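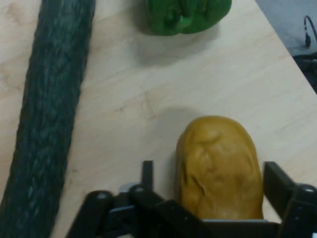
Uliana Hordiienko writes that she followed the May version of this page at her rental in Grodora, shut the main valve, opened every tap, and still had a split pipe behind the shower when the first guests came back. She asks which step was missing. The old text did not cover the mixer valve or the low-point drain, so the procedure is rewritten below.

Last revised December 17, 2020.

## Draining a vacation house for winter

These steps apply to a house with a single supply line, an electric storage heater, and no heating between bookings. They were written for Trotside, which has a 100-liter Wyss heater and an Arkano booster pump. Other makes differ in where the drain plugs sit, so keep the manuals at hand.

### Tools

- 13 mm wrench
- garden hose, long enough to reach an outside drain
- two buckets
- flat screwdriver
- non-toxic plumbing antifreeze

### Procedure

1. Switch off the water heater at the breaker. Do this first. An element that runs in an empty tank will burn out.
2. Switch off the booster pump and unplug it.
3. Close the main valve. If there is a street valve before the meter, close that too.
4. Open all taps, hot and cold, starting on the top floor. Leave them open.
5. Set every shower mixer to the middle position and open it. A mixer left at full cold holds water in the hot branch.
6. Lay the shower hose on the floor of the tray so it empties.
7. Connect the garden hose to the heater drain, open the drain, then lift the relief valve lever to let air in. Allow time for the water to cool before draining.
8. Remove the plug at the base of the pump with the 13 mm wrench. Put the plug in a bag and tie it to the pump handle.
9. Open the low-point drain. At Trotside it is in the cellar, 540 mm above the floor, behind the meter. Leave it open until spring.
10. Flush each toilet and sponge out the tank.
11. Pour antifreeze into every trap: sinks, showers, toilets, and the floor drain in the laundry room.
12. Run the dishwasher and washing machine drain cycles for a minute each, then unplug both.

### Checking the result

Return to the low-point drain once the taps have stopped dripping. If it still runs, a tap upstairs is closed or the main valve is leaking by. A leaking main valve has to be replaced before the house is left.

### Refilling

Close the low-point drain, refit the pump plug, and open the main valve a quarter turn. Close the taps from the bottom floor up as each one runs without air. Turn the heater on only after a hot tap gives a steady flow.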